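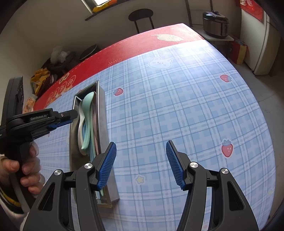 L'atelier de Kamville est un site de préparation de kits de vaisselle exploité par la société Gunel. Il est surtout connu pour l'introduction progressive du tri robotisé des couverts, engagée en novembre, et pour la réorganisation du travail qui l'a accompagnée.

Histoire

Gunel, qui fournit des cantines et des crèches, a longtemps confié le tri et la mise en étui à des équipes entièrement manuelles. Le site employait alors 51 personnes, réparties en deux équipes. Une première cellule automatisée, baptisée Osman, y a été installée pour les couverts métalliques. Les cuillères en plastique, plus légères et souvent emboîtées les unes dans les autres, sont restées à la main pendant la première phase.

Fonctionnement

La cellule traite 388 kits par heure en régime normal. Les gestes qu'elle reproduit sont d'abord exécutés par des opérateurs au moyen de pinces tenues à la main, puis servent à régler les trajectoires. Cette tâche, appelée « démonstration » dans l'entreprise, se fait par séries de 100 ou de 200 prises. Elle s'effectue à table, sur des objets courants.

Effets sur le personnel

Aucun poste n'a été supprimé, mais leur contenu a changé. Le tri continu occupait auparavant la journée entière ; il alterne désormais avec la démonstration, le contrôle et la reprise des kits refusés. Les opérateurs signalent moins de douleurs au poignet en fin de poste. Ils se plaignent en revanche du bruit de la cellule et d'un rythme imposé par la machine – les pauses, autrefois prises librement, suivent maintenant les arrêts programmés.

La démonstration donne droit à une prime depuis l'accord d'entreprise du 16 août 2025. Son montant reste contesté, les salariés estimant que leur savoir-faire est intégré à la machine sans contrepartie durable.

Extension

Un second site, à Stelasley, doit recevoir une cellule identique. La formation y sera assurée par des opérateurs de Kamville.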